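Home | Projects | Reports | Staff pages | Contact
Search this site Go

Sorting small cables into open containers — end of module report

Started with a simple enough question. If you give people a few open containers and a pile of thin cables, where do the cables end up, and can you find the right one again afterwards? The Kimance store cupboard has been a mess all year so it seemed worth doing properly. Budget was 60 pounds and most of that went on baskets.

Background

Read what I could find on bench storage, not much of it useful. Mostly shop catalogues. The Rerundale project from last year tried drawers with dividers and gave up, people stopped opening them. Their report says the drawers were "tidy and ignored". So open containers from the start, no lids, all at the back of the table so the front stays clear for work.

Two types tried. White plastic mesh baskets, with holes in the sides. And a tray in see-through teal plastic, solid all round, rounded corners. Wanted to know if the holes matter. Thought they would.

Set up

White table, containers along the back wall side by side. One cable to a container, looped by hand, no ties. One basket left empty as the spare, for anything that turns up with no home. First week I had the tray in the middle but it slid about between the baskets, so it went to the right hand end and stayed there. 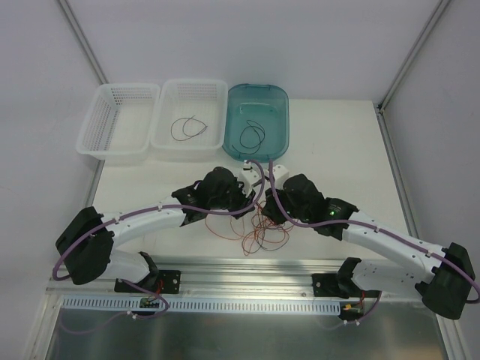 Report by: second year group, Ametepe workshop
Posted Jun 13, 2024
Filed under: Storage, Reports

The black cables show up well on the white mesh. That was the first proper result, and a bit of a surprise — I had expected the holes to make it harder to see a thin cable. Less good in the teal tray. You can still see it through the side but you have to look, and a small tangle sitting in the bottom reads as a dark blob from across the room.

Looping

Wide loose loop against small tight coil. The wide loop came out of the basket cleanly most times. The small coil tangled on itself and had to be picked apart. Cable ends also poked through the mesh if you dropped them in without thinking, had to be pushed back out, annoying. No such trouble with the solid tray.

Timed retrievals, 90 seconds allowed for each try. Never came close to needing it, should of set it lower. Times are in the log, kept on the Erkau share with everything else. The log runs to 1,717 lines which is far too many, half of it is me writing down the same thing twice.

Problems

The baskets don't sit flat if you shove them up together. One tips and leans over on its side a bit, and the rims catch. Either leave a gap or get a longer table. I left it, ran out of time.

Labels. Didnt do any. Everyone asked which was the spare one.

What I'd change

Baskets for anything thin and dark, tray for bits that would fall through holes. Loop wide. Put labels on the first day. Try it with white cables too, I only had black ones and that probaly flatters the teal tray less than it should. Second round planned for July if the room is free.

Marks for this section were combined with the poster.

Related reports
Drawer dividers: the Rerundale trial
Hooks or shelves for hand tools
Kimance cupboard stock list
Poster session notes, Ametepe workshop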